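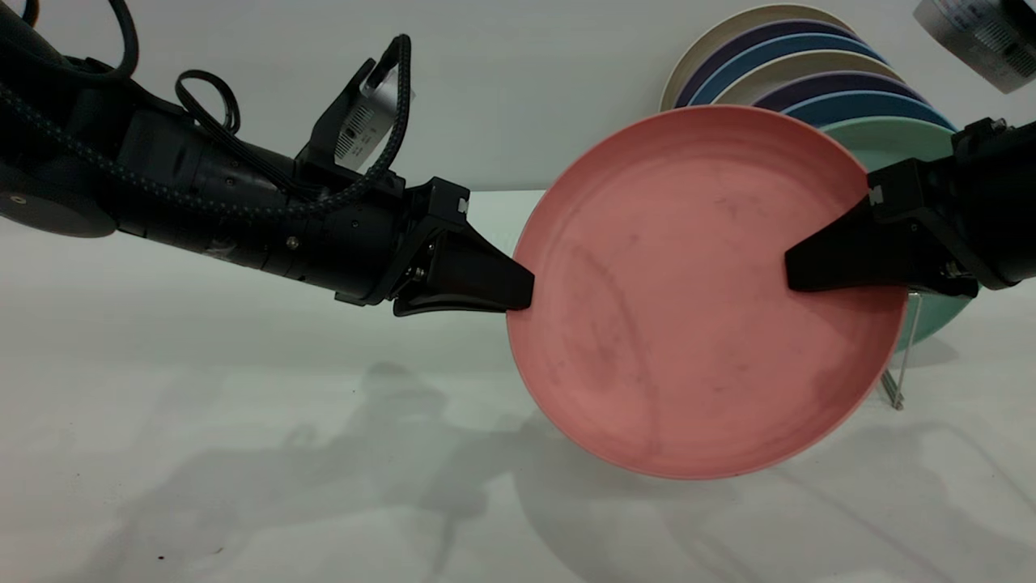

Figure 3. Pink plate above a white table surface, with coloured plates upright in a metal dish rack behind.

4.2 Washing-up habits and water use

The metered results in section 4.1 show large differences between households of the same size. In this section we look at how much of that difference can be traced to the way people wash their plates, pans and cutlery by hand. We draw on the household diaries, which were kept for 14 weeks in Stistthorpe, and on the follow-up interviews carried out by Terence Pilkington in August.

Of the households that took part in the metering, 161 returned a diary complete enough to use. The remainder either stopped early or left out the evening meal, and the evening meal accounts for most of the hot water drawn at the kitchen sink. Diaries were coded twice. Where the two codings disagreed, the entry was checked against the meter log for the same day and the reading closest to the logged flow was kept.

Three ways of washing up came out of the coding. In the first, the bowl is filled once and everything goes through the same water, glasses first. In the second, the bowl is filled and each item is then rinsed under the tap. In the third there is no bowl at all and the tap runs for the whole task. We call these single bowl, bowl and rinse, and running tap. Some households moved between them, most often when guests had stayed, and we have placed each household by the method it noted on the greatest number of days.
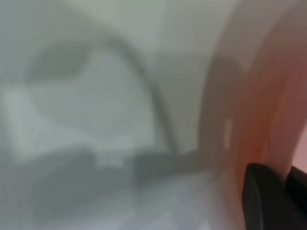
The gap between single bowl and running tap was wide, as earlier studies would lead us to expect. The less expected result concerns bowl and rinse. In the interviews, people who used this method mostly described it as careful with water, and several compared themselves favourably with relatives who let the tap run. The meter logs do not bear this out. In the larger households, bowl and rinse came close to running tap over the full period, and in a few homes it went above it. The rinse was the reason: the tap was opened for the first plate and often left open while the next one was scrubbed. Diary entries gave the rinse as a matter of seconds. The logs put it at several minutes.

Type of tap also had an effect. Homes on the Villalobos estate had been fitted with a Trorna flow limiter before the study began, and their running tap figures were lower as a result. The limiter made almost no difference to single bowl households, where the amount used is set by the size of the bowl. We therefore report the Villalobos homes separately in Table 6.

Drying was recorded only as a yes or no in the diary and we can say little about it. Households that left plates to dry in a rack tended also to rinse them, and interviewees linked the two: foam that a cloth would take off is left to mark a plate standing in a rack. Those who dried with a cloth were more likely to skip the rinse.
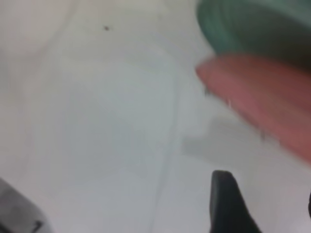 We also asked about detergent. Every household was given the same Vevorico washing-up liquid at the start, in 600 millilitre bottles, so that differences in foaming could be ruled out. Use varied a good deal even so. People who used more liquid rinsed for longer, and this held within each of the three groups. When 30 of the households were asked how they judged the right amount, the usual answer was that they added liquid until the foam covered the water. Very few had read the instructions on the bottle.

Age of the person washing up, the number of meals cooked at home and whether the household paid by meter were all tested. Only meals cooked at home had a clear effect, and it was smaller than that of washing method.

4.3 Kitchen floors and spilt water

Water lost to the floor was not metered. It was raised in the interviews by people with small sinks, who mopped after washing up and refilled a bucket to do so. Floor surface mattered here, as tiled floors with grout lines were mopped more often and with more changes of water than smooth ones.

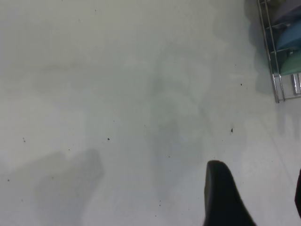 Figure 4. Smooth, pale grey-white floor with no visible seams or grout lines.

Bucket fills were noted in the diary from the third week onwards and are included in the totals in Table 7. They are a small part of kitchen water use in most homes – the exceptions were households with a dog.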